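Features > Materials > Upholstery

What holds a tub chair up

Reading time: 4 minutes

The tub chair is a difficult object to upholster. A square armchair presents the cutter with flat panels and straight seams, and most errors can be pulled out at the tacking rail. A back that curves in plan and again in section allows no such correction. The cover must stretch across the outside of the curve and compress across the inside, and any surplus gathers where the back meets the seat.

The Pakwood workshop has been building curved-back seating since 1957, first for hotel lobbies and later for private customers. Its foreman, Fulgencio Campos, keeps a shelf of failed backs, each labelled with the fault that condemned it. Most of the labels say the same thing: nap reversed, or nap drifting.

Nap is the direction in which the pile of a fabric lies. Velvet brushed one way looks pale and feels smooth; brushed the other way it darkens and resists the hand. On a flat cushion the fitter sets the pile running from back to front and the matter is closed. On a horseshoe back, a single width of cloth laid round the curve will keep its pile upright at the centre and tilt progressively towards the arms. By the time it reaches the front edge it may be leaning well off the vertical, and under a side light the two arms appear to be different colours.

There are two accepted remedies. The first is to divide the back into vertical panels, usually four, each cut with its pile true to its own centre line. This gives visible seams and a more formal chair. The second is to keep the cover in one piece and choose a cloth whose pile is short enough, or random enough, to hide the drift. Crushed velvets and some of the fleecier weaves come into this class. Campos prefers panels for anything with a sheen and a single piece for anything matt.

Beneath the cover, the order of work is fixed. The frame is webbed first, with the back webbing run vertically only. Horizontal webbing on a concave back pulls straight across the hollow and flattens it within months. Foam follows, in a firm layer glued to the webbing and a softer one over it, and then a wadding of polyester or wool. The wadding lets the cover slide a little as it is drawn down, and it fills the slight hollow left behind each row of staples.

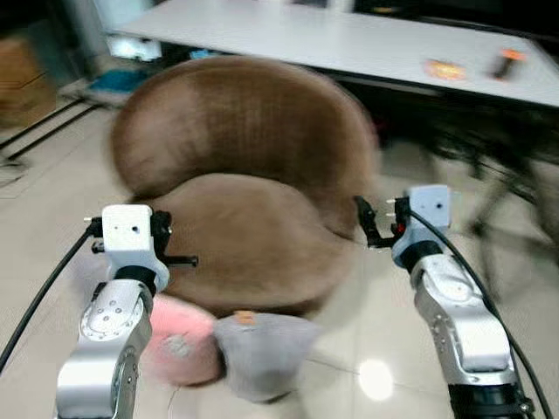
Foam, fill and the seat

Seat cushions on tub chairs are generally wider at the front than at the back, and the front edge is where they fail. The sitter's weight lands there twice, once on the way down and once on the way up. Workshops therefore build the front roll separately, in a denser foam than the main block, and bond it on before wrapping.

Zomerel supplies a moulded core with the roll already formed. It saves an operation, but the mould fixes the radius, and a frame that departs from it has to be packed out by hand. Plodari sells flat sheet in graded densities, to be cut and laminated in the shop. Pakwood uses the sheet. Campos tried 392 moulded cores out of an order of 400 before he went back to it – the remaining eight are still in the store, under the cutting bench.

Wrapping the core is straightforward. The wadding is stretched lightly, closed at the rear and trimmed flush at the corners. A loose wrap shifts inside the cover and gives a lumpy seat; a tight one rounds off the front roll and wastes the shape.

Care

Pile fabrics should be vacuumed with a soft brush in the direction of the nap. Pressure marks in cotton velvet can be lifted with steam held clear of the surface, then brushed while the cloth is damp. Synthetic pile is less forgiving of heat and should be tested on the underside first. A chair placed near a window will fade along the top rail before it fades anywhere else, so it is worth turning the chair every few months.

Related
Webbing: jute, rubber or elastic?
The Kaijage loom and the return of short-pile velvet
Reading a cutting plan
Choosing a staple length for hardwood frames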